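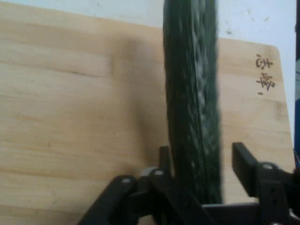

Cucumber and the light board, prep side.

Home | Minutes | Rota | Recipes | Contact

Brovanwood Community Kitchen
Minutes, July, started 6.30 pm in the back kitchen

Present: seven, then eight. Apologies: two, both on holiday.

Last minutes: agreed. One correction, the jars came from Preneo and not from Charvát. Charvát does the vinegar.

1. Cucumbers
Glut again. Allotment side bringing more than we can use fresh. Long dark ones with the bumpy skin are going well in salad, the short ones less so. Agreed: short ones to pickle, long ones kept for the lunches. Question whether to peel. Long talk. Skin stays on unless somebody asks. Ends off, ends in the compost caddy, NOT the sink.
Slices 5 mm for pickle. Thinner for sandwiches, use your eyes.

2. Boards
Light wooden board now has a few small spots and stains. One person wanted it binned, most did not. To be scrubbed with salt and half a lemon, dried standing up, then oiled. Look at it again next month.
Asked what the characters on the right hand side say. Read as 志峰 by one member but a bit unsure, will check. Thought to be a name.
Reminder that wood boards are for veg and bread only. No fish. Third time this has been minuted.
New plastic ones from Clenum: price came in too high, leave it for now.

3. Wall behind the prep side
Off-white paint is marking, grey smudges and specks. Wipe down after every session with the soft cloth, the green scourers take the paint off. Repainting put off till after the fete. Tiles suggested, no money for tiles.

4. Pickle batch
300 g salt to the big tub, left overnight, rinse twice. Last batch only rinsed once and was to salty, a good number came back. Charvát vinegar fine, get 2 more bottles. Dill from the bed by the gate if it hasn't bolted.
100 labels to print. Date to go on the lid and the label both.

5. Knives
Small serrated one missing again. If its in your bag at home please bring it back, no questions. Sharpening: will be done with the garden shears, same man, same price.

6. Lunches
Menu for next month: cucumber and yoghurt soup (cold), potato salad, bread. Somebody to do a version with no dairy. Numbers up a bit, ladle size to stay the same.

7. AOB
Fridge door seal. Still.
Tea towels, take two home, bring two back.
Request for a cucumber cutting session for the after school group, butter knives only, agreed in principal. Needs a date.

Actions
Scrub and oil board - prep team
Vinegar, dill - whoever has the car
Labels - office
Characters on board - member to ask her aunt
Fridge seal - carried over

Closed 7.50 pm, washing up after.

Comments (3)

allotmentside: We can slow down on the cucumbers if you want, but the plants won't.

prep_tues: Lemon and salt works but do the back of the board as well or it warps. Mine did.

greengate: Dill has bolted. There's some in the pots round by the shed, help yourselves, leave the roots please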